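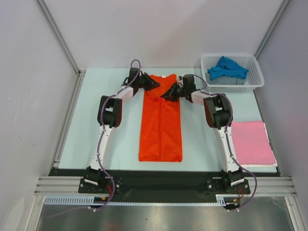
Folded width on the Cillberg long-sleeved tops is coming out too wide for the Grallgate mailing bags. Reported by the packing desk in July, ticket 101. The fold itself is the usual one, a long narrow strip with the collar at the top and the bottom edge squared off, as on the orange one lying down the middle of the table. The strip is straight enough. The trouble is the next step, when it gets turned up into a packet and the sleeves add bulk on one side.

Affects: size 2 and up. Smaller sizes go in the bag fine.

Tried so far
Bringing both sleeves in before the sides -- no change.
Sleeves laid straight down the back, one over the other -- better, but a lump at the cuffs.
Sleeves crossed at the elbow -- slides open when the packet is turned.

Update, 14:20
Stemano sent 43 of the larger bags. They fit, but the Zhong labels don't stick to them properly and lift at the corners. Not using these for now.

Update, 16:05
Sleeves down the back with the cuffs staggered. Packet lies flatter and the bag closes. Collar label still has to face up for the size check, so please don't flip the top at the end.

Status: open, waiting for packing to try it on a full box.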